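Report of a Visit to the Bodent Workshops, Pladcombe

A party from the Bhat Educational Trust visited the Bodent workshops at Pladcombe on Wednesday, March 23, 2022, at the invitation of the works manager, Mr Harish Arumugam. The purpose of the visit was to see how early-years play materials are prepared and checked before they are sent to nurseries, and to discuss the Trust's order for the coming school year.

Members were received in the front office and then taken through the timber store. Boards are kept there on open racks and are moved to the joinery room when they are needed. Mr Arumugam explained that the store holds enough timber for 2,000 play boards. He hopes to raise this to 3,000 once the lean-to at the rear of the building has been re-roofed, and that work is planned for August.

The party then moved upstairs to the finishing and sorting rooms, where the boards are brought together with the shape blocks supplied under the Stotik name.
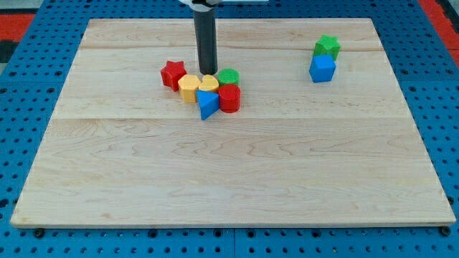
The Trust's chief interest lay in the condition of surfaces and edges. Nurseries have told us in past years that boards with square edges are hard on small hands, and that heavily varnished tops hide faults in the wood. Members were therefore pleased to find pale boards with the grain left plain to see, and a bevelled lip along the front edge. Where a board is made up of several planks, the seams can be found by eye, and Mr Kumaresan Namboodiri asked whether they might open in a heated classroom. He was told that test boards are kept beside a radiator through the winter, and the Trust has asked for a copy of the results. The blocks were also discussed at some length. The red star, the yellow hearts and the green cylinder are bright enough to be told apart from across a nursery room, and the star is thick enough to stand upright.

Packing is carried out on the ground floor. Each carton holds 24 sets, with a printed sheet for staff. Members felt that the sheet used rather small type and asked that it be set again in a larger size before the Trust's order is sent.

Two matters remain open. Bodent will write to the Trust about the price of replacement blocks, and the Trust will confirm the delivery addresses for its northern nurseries. The Trust wishes to record its thanks to Mr Arumugam and his staff for their time and for the lunch provided.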